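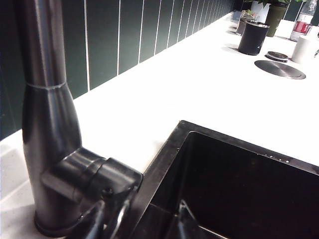

Swai Court Tenants and Owners Association
Minutes of the November meeting

Print this page | E-mail this page | Share (3)

The meeting opened at 7:05 p.m. in the ground floor lounge. The minutes of the last meeting were read and accepted with one correction: the bike room key deposit is per key, and was written down as per household.

Water bills

The building's water charge went up again this quarter. The board passed around the bill and explained the new sewer line item. Several owners asked why the charge is still split by unit size when some large units have one person living in them. The board said separate meters were priced two years ago by Ovitz Plumbing and came to 387 dollars per unit, not counting any wall repair. A new price will be requested before the spring meeting. No vote was taken.

Anyone with a running toilet or a dripping tap is asked to report it on the sheet by the mailboxes. Repairs inside the unit are paid by the owner, as before.

Hot water shutoff

Hot water will be off in the north stair from 9 a.m. to 2 p.m. on the day the mixing valve is replaced. The date will be posted in the elevator once Ovitz confirms it. A resident asked for at least two days' notice – agreed.

Parking

The Gruvetti Bakery has asked to rent two spaces behind the building for early deliveries. It offers about 600 dollars a year for both. Discussion went on for some time. Those against were worried about noise before 6 a.m. and about trucks turning near the gate. Those in favor pointed out that the spaces have been vacant since spring. The motion to accept for a trial of six months passed, 14 to 9, with no deliveries before 6:30.

Space 113 is still being used by a car with no permit. A second letter will go out. If there is no answer the car will be towed.

Laundry room

The second dryer takes money and does not always start. Flevutetti Laundry Service has been called twice. Refunds can be claimed with a note in the box – please put your unit number on it. Four of the notes last month did not have one.

Other business

The hallway lights on the third floor are on a timer that is set too short. The board will ask for five minutes in place of two.

A request to allow window boxes on the street side was put off until the insurance question is answered.

The holiday potluck will be in the lounge at 5 p.m., date to follow. A sign-up sheet is on the door. Last year there were nine desserts and one salad.

The meeting closed at 8:50 p.m.

Comments (3)

northstair4: Could the shutoff notice go under the doors too? I take the stairs and never see what is in the elevator.

unit 2C: I voted against the trucks and I would like it noted that the gate was already bent once.

lounge regular: Bringing a salad.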